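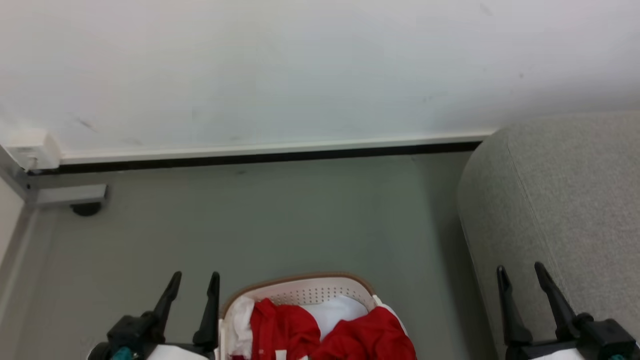 Rhodri Penry asked after the last report whether the grounding work at the Steltine plant could be closed out before the summer shutdown. It can, provided the second delivery of clamps arrives as ordered. The rest of this report covers the period from February to May 17, 2022 and is written against the work plan agreed at the start of the grant.

Work completed

The survey of bonding and grounding points is finished. It covered the powder transfer line, the drum filling station and both tanker bays, and listed 174 points. Each point now has a tag number, a resistance reading and the name of the person who took the reading. Points on painted flanges gave the most trouble. In most cases the paint had been carried over the contact face during a repaint, and cleaning back to bare metal brought the reading down to below 10 ohms.

We failed 14 points on the first round. Eight were repaired by plant maintenance under their own budget. The others need new cable or a new clamp and are on the Ellex order described below.

Monitoring units

Two standalone ground monitors from Matei were installed, one in each tanker bay. Both are wired so that the pump will not start until the truck connection is proved. The bay 1 unit has run without a fault since commissioning. The bay 2 unit tripped several times in its first week. The supplier traced this to a damaged spiral cable and replaced it under warranty. The log has been clean since then.

Drivers were shown the new procedure at the gate office. A one-page instruction is posted in each bay and a copy is attached to this report as Annex B.

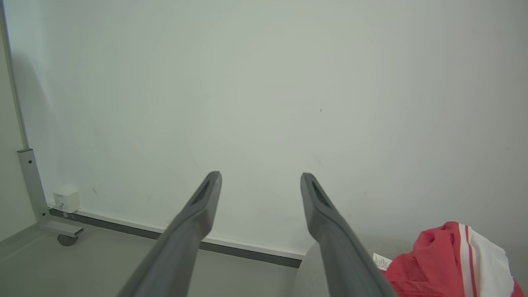
Does the delay on the clamps affect the total cost? The total stays as approved, and only the payment date moves, from this quarter to the next.

Ellex shipped the first half of the clamp order on time. The second half was held back after they changed the spring in the heavy-duty model, and the revised part had to go through certification again. We did not accept the offer of the older model as a substitute. It fits the drums but does not bite reliably through the coating on the larger containers.

Open items

Static-dissipative hoses for the drum station. Quotes are in from Kuvska and one other supplier. Celina Borkowska is checking that the couplings match the existing line before we place the order.

Bag filters on the transfer line. The bonding straps were found loose at the cage on one housing. They have been tightened, but we want to see a second reading after a full cleaning cycle before marking the item closed.

Spending

Equipment spending is in line with the plan. Training is under plan, as the night shift session has not yet been held. We ask that the unspent training amount be carried forward to the next period under the same heading.

Next period

Fit the remaining clamps, repeat the readings on all failed points, hold the night shift session and issue the final register to the plant. The register will be sent with the closing report.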